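September, slab notebook, continued from the back of the old one

Carrying on with the exposed aggregate trials for the Sarkley courtyard. The old book is full and the damp has got into it, so the earlier mix sheets are now in the ring binder by the sink. Anything marked N is the Nivdale gravel, anything marked R is the crushed stone from Rivadeneyra.

Texture wanted is at the coarse end. Joints to show.
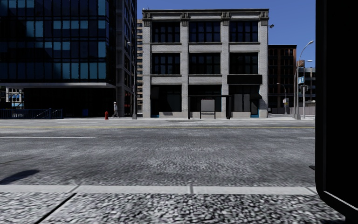
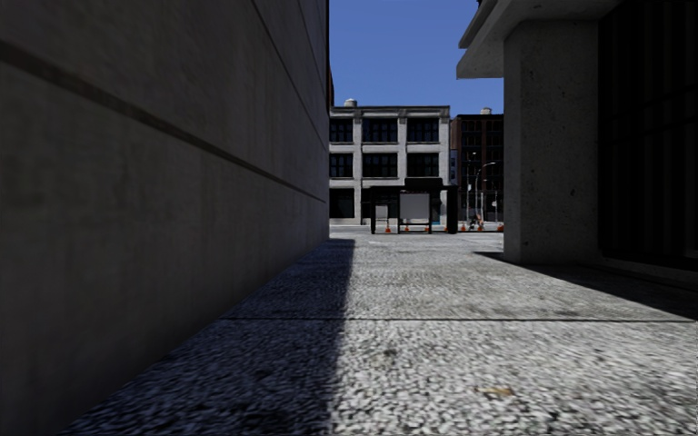
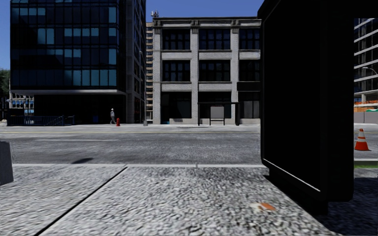 Coarse grey paving with joints showing. Kerb in the first and third, shaded wall beside the second.

**Where we had got to**

Last batch of N tiles came out patchy. The corners had washed too deep and the middles had hardly opened up at all. I put that down to the retarder going on unevenly with the brush, but when I looked at the moulds again the release oil had pooled in the corners of the worst ones, so there may be two things going on. Moulds have now been stripped, wiped with a dry rag and re-oiled very thinly. The oil tin has been moved to the bench so it stays warm enough to spread.

Test tiles are still 200 mm square. They are easy to lift and fit the curing tank without having to be stacked. The big moulds stay on the rack until we have a surface we like.

**Sieving**

Did the N gravel first. It is dirtier than the last delivery, with a lot of clay stuck to the bigger stones, and the dust that came off it dry was more than I wanted to breathe. Washed the whole lot in the trough and spread it on the mesh trays overnight. It still felt damp underneath in the morning, so I turned it and left it until after lunch.

The R stone needs less work. It is sharper, which makes it harder to get flat against the mould face, and the fines come away easily. Bucket of fines kept back, labelled, under the sand bin. Don't use it for bedding, it is going in the mortar trial.

The middle sieve has a split in the mesh near the rim. I turned it so the split was at the top and carried on, but it wants replacing before we do a full batch. Oversize stones going through is exactly how we got the pulled-out holes in the spring tiles.

**Mixing**

Rindo mixer was used for both batches. The drum was not clean. There was a ring of old mix behind the paddles and I had to chip it out before starting, which cost most of the morning. Please rinse it with a shovel of gravel and a bucket of water straight after use and leave the mouth facing down.

Order was stone, half the water, cement, sand, then the rest of the water a bit at a time. The N batch went sloppy quite suddenly towards the end. I think the stone was holding more water than I had allowed for, even after the trays. It should have been weighed wet and again after drying in the oven, and I didn't do it. So the water figure on the N sheet is what went in from the jug and no more than that. Treat it as a low reading.

The R batch was stiff and took a lot of working. It stood up well on the float and didn't slump when I pulled the collar off the test cone. If it had been a real slab I would have been happy with it, although it would be heavy going for anyone placing it by hand all day.

**Filling and finishing**

Filled the moulds in two layers and ran each on the vibrating table between layers. Some bleed water on the N tiles, none to speak of on R. Mopped the bleed off with a sponge before it could carry the cement to one side.

Retarder this time went on with the small garden sprayer. Much more even. It drifts, though, and it got on the sides of the neighbouring moulds and on my sleeve. Next time put a sheet of card round each mould. Also the nozzle blocks as soon as you stop for more than a few minutes, so have all the tiles ready and do them in one go, then flush it with clean water.

Covered everything with polythene, weighted at the edges with battens. One sheet had sagged onto an R tile by the time I came back from tea and left a crease in the face. That tile is marked with a cross on the back and shouldn't be counted when we compare colours. It will do for the saw test.

**Washing off**

Tried the first N tile at 2 hours and it was far too early. Stones rolled under the brush and came out in the gutter of the tray. Stopped at once and put the cover back on. The rest were left overnight, as the tin says for the grade we have, and washed first thing.

N: opened up well with the stiff nylon brush and a slow hose. Depth looks even across the face. Colour is browner than I remember and there are a few soft yellow stones that broke when the brush caught them. Those will leave pits after a winter or so. It might be worth picking them out by hand for the samples, but that can't be done for a whole courtyard, so it is better for the client to see them as they are.

R: slower to open. Needed two passes, with a rest between. Surface is good and rough underfoot and the grey is cleaner. It drags at a wet cloth, so it will hold dirt as well, and somebody has to sweep it. I would like to try a slightly lighter wash on the next set and see if it can be left a bit smoother without going back to looking like plain concrete.

Wash water went into the settling tub, not the drain. The tub is nearly full. The sludge wants digging out and leaving on the boards to go off before it goes in the skip.

**Joints**

Not settled. The drawing has a sawn joint across each bay and nothing said about the filler. I cut the creased R tile and one of last month's N tiles on the bench saw to compare. Notes from that:

- R cuts cleanly if you go slowly. A few stones chipped on the top edge, worse on the side where the blade comes up.
- The N tile lost whole stones along the cut. The rounded ones seem to let go of the paste at the edge instead of being cut through.
- Masking tape along the line made no difference to either.
- Blade is getting glazed. Dress it on the old brick before the next go.

A formed joint might be the better way for N. Would need a thin strip set in the mould and pulled at the right moment, and my record with pulling strips is poor. Dark sealant looks neat when it is new. On a rough face it smears into the hollows next to the joint and you can't get it out again, so both sides would have to be taped, and tape doesn't stick well to this. Sand and a flexible mortar is the other choice. I'll make up a small run of each on offcuts and leave them outside against the back wall.

**Curing tank**

Tank topped up to the 200 litre line. The heater had tripped at some point and the water was cold to the hand when I came in. Don't know how long it had been off. Reset it and it has held since. The tiles in there from last month may have been affected, so if their crushing results look low, come back to this page before blaming the mix.

The lid also needs a new handle.

**To do**

- Oven test for moisture in the N gravel before any more of it is mixed
- Order middle sieve
- Card shields for spraying
- R batch again with a lighter wash, same water
- Joint offcuts, sealant and mortar, outside
- Ask Sarkley whether they want the drain surrounds in the same finish. The drawing shows them blank
- Dig out settling tub
- Check what's left of the retarder. The tin felt light, and the spare is the other grade, which is for a deeper etch and no use for this

Tiles from this session are on the lower rack, faces up, gaps between them for air. Still darker than they will be. Don't judge the colour until they have dried right through, and look at them in the yard, as the strip lights make the R stone look blue.

Added later: heater tripped again. Unplugged it, moved the lead off the wet floor, plugged into the socket by the door. Holding so far.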